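Good news if you cook a lot and hate paying full price: Vedar has finally opened its kitchen outlet in Mallamar, and I went over to have a nosy around on the first morning.

The shop takes up the old Fullano shoe store on the main street, which has been sitting there with papered-up windows since June. Vedar says it has 500 different items on the shelves, mostly ends of lines and returned stock, and the first 300 customers get a cotton tote bag (I got mine, it's green, I love it). I did go in for one baking tray and came out with a lot more than that – you've been warned!

Wooden tools are right by the door, and they're the cheapest thing in the place. I've gone off plastic spatulas completely, so I was pretty happy to see a whole wall of them.

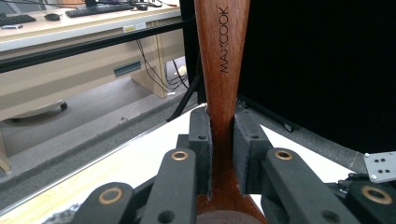 A MAXCOOK wooden handle with a reddish-brown grain.

Pans are at the back, next to the knives and a big bin of lids with no partners. Prices there are a bit more mixed. The Ung saucepans I've been eyeing for ages were only a few dollars less than online, but the heavy roasting dishes were half off, and those went fast.

If you're planning a trip, parking behind the store is free for the first hour and the 73 bus stops right across the street. Returns are store credit only, so check your stuff before you pay.

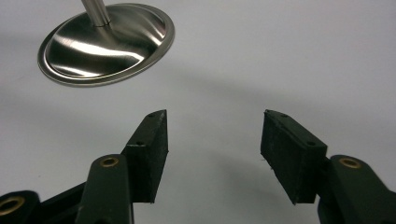 Polished stainless steel, with a slim rod at the center.

The outlet is open from 10 to 6 through the holidays, and Vedar says a second delivery of bakeware is due before New Year's – I'll be back for that one.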